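Home | Boarding | Day Care | Rates | About Us | Forms | Find Us

About Fudon Kennels

Fudon is a boarding kennel for dogs on the old Galindo road, on the side with the feed store. We have 16 indoor runs, two fenced yards, and a front office with a bell that sets off every dog in the building, so there is really no need to call ahead and ask whether you'll be heard.

The place was built as a mushroom farm. Mushrooms like it cool, dark and damp, and dogs like none of those things, so the first winter went into windows and drains. The previous owners left us a very good roof and a smell. The smell is gone now, or we've stopped noticing it, and visitors have been too polite to settle the question.

We started with hunting dogs, which is what people around Galindo had. Hounds are easy guests. They eat, they sing at five in the morning, they go back to sleep. Then the apartments went up in Bornine and we began to meet small dogs with long names and written instructions. We once checked in a dog whose paperwork ran longer than our lease. We read it all, and the dog spent the week asleep under the desk, which had not been covered.

These days it's a fair mix. Mutts are still in the majority. We don't charge more for a pedigree or less for the lack of one, and we will not guess what your dog is "part" of, having been wrong too many times in front of the owner. Rates go by weight. Dogs of 19 pounds and under pay the small-dog rate, and the scale is in the front hall where everybody can see it. Some people ask to weigh the dog again without the collar. Go ahead.

What a day looks like

Breakfast is early. The yards open as soon as the bowls are up, big dogs in one and small dogs in the other, with a few exceptions for small dogs who think they're big and one or two big dogs who know they aren't. Everyone comes in at noon. Quiet time runs until 2 p.m., and the office phone goes to the machine then, so leave a message and spell the dog's name. Afternoon yard time depends on the weather and on who has been digging.

Supper is whatever you send. If you don't send anything we feed a plain dry food that no dog has ever asked for by name. Pills go in cheese. If your dog has figured out cheese, tell us what you've moved on to.

You can bring a blanket or an old shirt from home. Please don't bring the good one. We wash bedding every morning and our machine has strong opinions about trim, tassels and anything marked "hand wash." Beds with a zipper come back with most of a zipper.

What we don't do

We don't breed and we don't sell puppies. Every February we get calls from people who were told otherwise, usually by a listing with a nice photo and a phone number that has stopped working. All we can say is go and see the mother, go and see where she sleeps, and if the seller wants to meet you in a parking lot, keep driving. The county shelter in Bornine has dogs, and it has a door you can walk through.

We don't train, either. Your dog will go home with the manners it came with, possibly plus a new bark. We don't do cats. We tried cats for one summer and the cats asked us to stop.

Flamine

Flamine is our second building, across the gravel lot, named for the brand of stove that used to be in it. It's for old dogs and for dogs just over surgery: no steps, low cots, a radio playing at a volume you'd use for a sleeping uncle. There's no yard time with the crowd, only slow walks along the fence on a leash. Book early for the holidays. Older dogs seem to have owners who plan.

Before the first stay

We need current shot records, a number that somebody answers, and the name of your vet. Come by for a look any afternoon after quiet time. You'll see the runs as they are that day, mop and all - we stopped tidying up for tours when we saw that the dogs undid it before the car doors had closed. 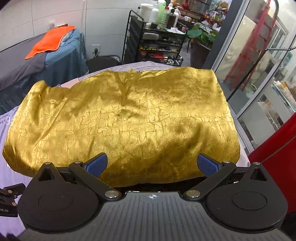 Vol. 2, No. 16

Recent from the kennel newsletter

- Thunder season and the dog in your bathtub
- New gravel in the lot, same potholes
- Holiday booking opens for Flamine
- What to pack, and what to leave in Bornine
- Lost and found: leashes, mostly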